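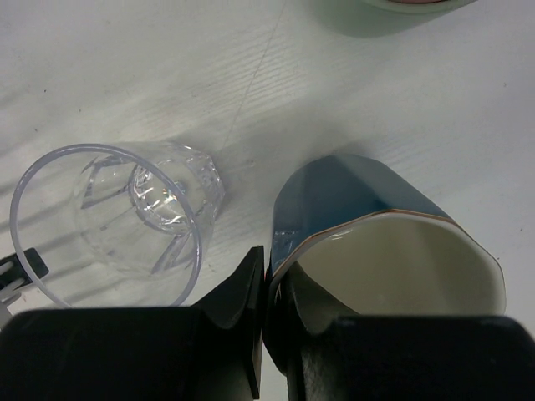
Hadero writes software for robot arms that have to pick things up, and we got into the business because we didn't believe the numbers. We had both worked at places where a grasp planner was called finished once it did well on a benchmark, and where the same planner then went off to a customer and spent its days nudging crockery across a table. A cup is a good way to lose faith in a benchmark. Take the blue one: the planner has to pinch its wall with one finger inside the mouth and the other outside, which means it needs a decent idea of where the rim is and how thick it is. Then look at the clear one beside it and ask what a depth estimate is supposed to do with a wall that shows you the table straight through it. We have read plenty of papers that say this is solved. We keep a clear cup on the table anyway.

Who we are

Erdal Polat and Saadet Gezer started the company. Erdal does planning and control and is suspicious of anything learned. Saadet does perception and is suspicious of Erdal's cost functions, which have more hand-set weights in them than he likes to admit in meetings. There are 8 of us now. Everyone writes code, and everyone takes a turn running the arms, including the people who would prefer to stay in simulation.

We don't build hardware and have no plans to.

What we make

Atance is our motion planner for one or two arms. Give it a target, a model of what's in the way and a time limit, and it gives you back a path or tells you it couldn't find one. That second answer took us longer to get right than the first. A lot of planners, when pressed, will hand over something that technically ends at the goal and passes through the corner of a wire shelf on the way. Atance would sooner refuse, and you will get annoyed with it. Some users have turned the margin down to stop it complaining. We wish they wouldn't, but the setting is there and it's documented.

Soylu is the perception side. It takes images from cameras on the wrists and around the workspace and produces object poses, each with an uncertainty attached. We are wary of that uncertainty ourselves. A confidence score is easy to print and hard to earn, so every release of Soylu comes with a plot of how often it was sure and wrong. The plot is rarely flattering. Shiny glazes are bad, clear plastic is worse, and a pale object on a pale table in flat light can still fool it completely.

Flenico is the tooling: logging, replay, and a viewer that lines up camera images with joint positions and the planner's state at the same moment. It began as a pile of scripts that Saadet wrote to win an argument about whose module had caused a dropped mug. More people ask us about Flenico than about the other two put together. We try not to take it personally.
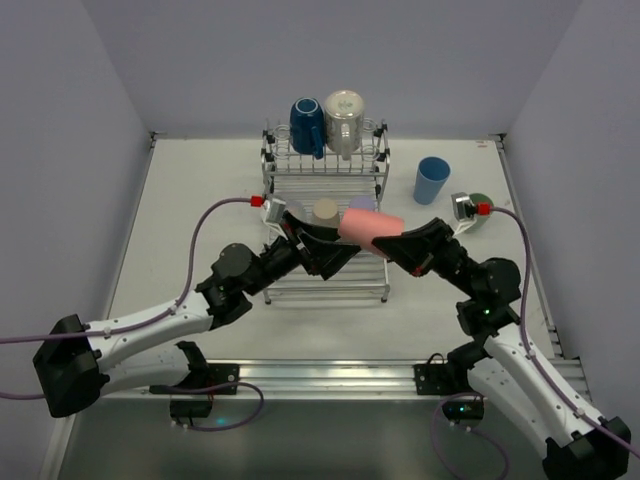

Two arms and a pink cup at the dish rack.

Why two arms

Fair question, and we asked it for a long time. Two arms cost more, need more calibration and find new ways to hit each other. For most jobs we'd tell you to buy one. But there are objects you can reach only from the wrong side, and a planner that knows about handovers has more options than one that doesn't. What sold us was how much it shows up in the software. With both grippers on one cup, a small error in either arm's calibration turns straight into force, and you can't hide it behind a generous tolerance. The dish rack helps too, in its unpleasant way. Thin wire is miserable to model, and two wrists working close above it leave the planner very little slack.

How we test

The last full run of Atance and Soylu together was 1,000 attempts, and 821 of them ended the way they were meant to. Please read that with care. It was our table, our lighting and our cups, and we know those cups far too well by now. Of the failures, 86 were ones where the software reported success. Those are the ones we lose sleep over, and the ones we'd ask any vendor about before signing anything. If they tell you they don't have any, ask how they looked.

We don't put out a single headline percentage and we don't compare ourselves to other companies in a chart. Both have been suggested to us by people who know more about marketing than we do. We may come around. A fresh run is planned for July, with objects picked by someone outside the company, and we'll post the results whichever way they go.

What we won't tell you

That the robot understands what a cup is. That it will work in your kitchen. That a bigger model will fix it (it might, and Saadet has a branch going that tries, but the clear cup is still winning). If you've been given a demo video by anyone, us included, ask for the unedited log that goes with it. Flenico will open ours.

Working with us

We take on a small number of outside projects and like to start with the task you think is too dull to mention. Send us some logs, the messier the better, and tell us what you've already tried. Erdal reads the mail. His first reply will probably be a list of doubts, and you're welcome to send some back.

Page last updated March 2022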